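Home Issues Authors Search

3.2 What people drink from at work

I went into this part of the study expecting the mugs to win. At our Kernton site we gave out 60 ceramic mugs in July, one each, and then I sat back and waited for the paper cup orders to drop. They did, a little! But the Trotdale office, which got no mugs at all, dropped nearly as much, so I can't give the mugs much credit. Over 500 paper cups still went out in the first month at Kernton alone — mostly before 10 a.m., when the sink is busy and folks just grab whatever is closest. I've kept refills out of these totals (see Section 2), and cups brought in from outside are left out too. Figure 4 has the plain white type of cup.

Figure 4. A white paper cup on a light wooden tabletop.

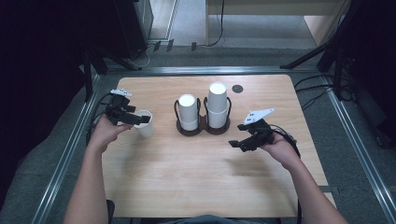
3.3 Washing up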